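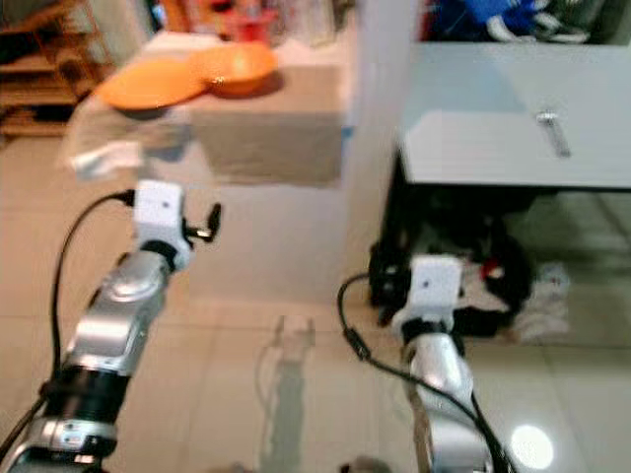 Progress report to the Zerouali Fund
Project: Lullinano – learning two-handed table tasks from operator recordings
Reporting period: second, ending April
Prepared by: Sota Wada, Kastport site

1. Summary

The second period was spent on recording and on the first full round of training. We set a target of 4,000 usable recordings by the end of the grant and are on course to meet it. The main result so far concerns the wrist views. A policy trained with both the head view and the wrist views places plates and bowls more reliably than one trained on the head view alone, and the gap is widest when the dish has to go on a raised surface. We had expected a gain, but we had expected it mostly in grasping.

Two items are behind plan: the second site, and the written guide for operators. Both are covered below.

2. Work done

Recording. All recordings in this period were made at Kastport, in the furnished room and with the ordinary clutter left where it was. In the first period we cleared the surfaces before each session and repainted part of the back wall. The policies that came out of that did badly as soon as anything was moved, so we dropped the practice. Operators now change the position of the dishes between attempts, and the supports under them once per session.

Sessions last 15 minutes, followed by a break. We tried longer ones in the first month. The operators' movements became hurried towards the end and more of the attempts had to be thrown out at checking.

Supports. The proposal assumed bought-in platforms in fixed heights. We have used cardboard in their place. Layers of corrugated board are stacked and bound with duct tape, which lets us change a height in a few minutes and costs next to nothing. The drawback is wear. Edges fray, tape ends come loose, and the top is never perfectly level.
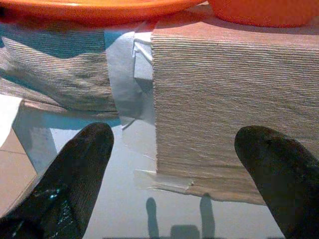
For training we count this as useful. A policy that has only met flat, clean edges tends to lower a dish until it reaches the height it expects, and on an uneven block that leaves one side of the dish hanging or pushes the block along. With worn blocks in the recordings this happened less often. We do replace a block once it no longer holds its shape, and operators are asked to write the change in the session log.

Checking. Every recording is watched once by someone other than the operator. It is marked as usable, usable after trimming, or rejected. The most common cause of rejection is a dish leaving both wrist views at the moment of release. The second most common is a mismatch in timing between the arms and the cameras, and this was traced to a fault in our own logging program. It was corrected part-way through the period. The affected recordings have been kept separately and are not in the training set.

3. Results

We compared two policies, trained on the same recordings and with the same settings. The first had the head view only. The second had the head view and both wrist views. Each was given 300 attempts, spread evenly over the supports and starting positions in the test plan. The attempts were scored by a person who did not know which policy was running.

The second policy did better overall. On the bare table the difference was small and we would not rest a claim on it. On raised supports it was clear. Most of the head-view failures came in the last part of the movement, when the arm itself hides the edge of the support from above. The policy with wrist views slowed down at that point and corrected its position, although nothing in the training asks for this directly. We think it was picked up from the operators, who do the same.

Bowls remain harder than plates for both policies. The fingers tend to tip a bowl as they open. A small change to the release, with one finger moving first, is being tried now, and it is too early to say whether it helps.

We have not yet tested with supports of a different material, or in a different room. The result should be read with that in mind.

4. Delays and changes

Second site. The room at Starard was to be ready in this period. The electrical work was finished late and the floor has still to be passed as safe for the arm stands. We now plan to start there early in the next period. The number of recordings planned for Starard has been cut and the remainder moved to Kastport, so the total is unchanged.

Operator guide. A draft exists but was written for the old session plan. It needs new sections on supports and on the session log. We would like to deliver it with the next report.

Staffing. One operator left and was replaced. There are now 16 trained operators on the rota, enough for both sites.

5. Spending

Spending is under budget for the period. The saving on platforms accounts for part of it and the delay at Starard for the rest. We ask the Fund's agreement to move the platform money to spare gripper parts and cables, where we have spent more than planned. Cables have been the larger cost of the two, mainly from wear where they loop beside the wrist.

6. Next period

Start recording at Starard.
Repeat the comparison in the second room, with the scoring done in the same way.
Finish the trial of the changed release for bowls.
Test on supports made of wood and of foam.
Deliver the operator guide.

The test plan and the scoring sheets are held at Kastport and can be sent on request. A call to go through the spending request could be held any Friday that suits the Fund.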